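Skorkinent Fold Prediction: Frequently Asked Questions

What does the method predict?
Given one wrist view of a cloth, the network outputs a grasp point and a closing direction across the nearest crease. It does not reconstruct the full cloth shape.

How much data was used?
The training set has 887 grasp attempts, all on woven fabric. A further 100 were held out for testing. Labels were checked by Teresa Szulc.

Why is gray twill treated as a hard case?
Contrast is low and the creases are shallow. Brightness changes slowly over the cloth, so a fold line can be weaker than the shading near it. Edge detectors tuned on printed fabric miss such folds.

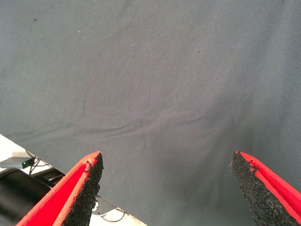

Are the fingers masked out of the input?
No. Masking was tested in the Cestham branch and made grasp depth worse. The network appears to use the fingertips as a scale reference.

Does pad wear affect results?
We have not measured this. Pads were not replaced during collection.

Can I reproduce the reported numbers?
Yes. Use seed 999 and the default config. Training needs 2 GPUs. Send questions on the config to Pantelis Kontogiannis.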